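Looking after the hand-held grippers: your questions answered

I get the same handful of messages every time a new group starts on the Skilska grippers, so I've put my answers in one spot. If yours isn't covered, come and find me at the Gratisholm bench.

How do I know when the grip pads need replacing?

Look at the edges first. The pads are the soft, dark grey bits on the inside faces of the fingers, and they usually go ragged at the tips well before the middle wears through. A bit of fraying is fine for caps, shirts and other soft stuff. I swap them once a torn piece is big enough to fold under when you close the fingers, or if one side is much worse than the other. Always do both sides together!
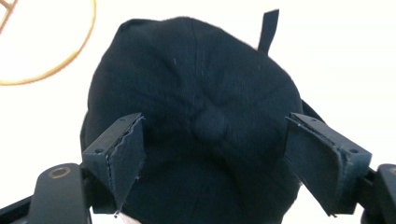

Black cap between the fingers. Both pads have torn edges.

Can I just trim the loose bits?

Sure, with small sharp scissors and the fingers wide open. Please don't pull at them. I did that once and half the pad came away with the bit I was after (I was not popular that afternoon).

Which screws do I undo to get a finger off?

Start with the fingers fully open and the gripper lying on something flat. Undo the 2 mounting screws on the finger you're working on and leave the linkage alone. If you loosen the linkage as well, you'll be lining everything up again from scratch. Screws go in the Laur tray, the one with the lid.

How do I check the fingers are lined up?

Hold the gripper over a plain tabletop, open it right up and look along both fingers. The tips should come level with each other. Then close it slowly on nothing and watch where they meet. I like a wood surface for this, as dark fingers show up nicely against it.

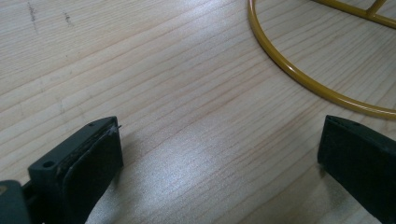
Eun-ji So
Gripper upkeep and repairs, Prostis

What about scuffs along the finger edges?

Mostly cosmetic, so leave them be. Run a fingertip along the edge and if it catches, a light rub with fine paper will sort it out. Snip off any little threads or burrs near the tip too, they love to snag on knitwear.

How often should I do all this?

Quick look before every session, proper check every 36 hours of use. Write the hours on the card, even if it's only a short go. Rūta Jaunzems keeps the spare pads and will ask to see your card before she hands any over.

I've fitted new pads and now it won't close fully. Help?

New pads are thicker than worn ones, so a slightly earlier stop is normal. Redo the zero from the setup menu. Still stuck? Take the pads off, clean out the old glue and try again.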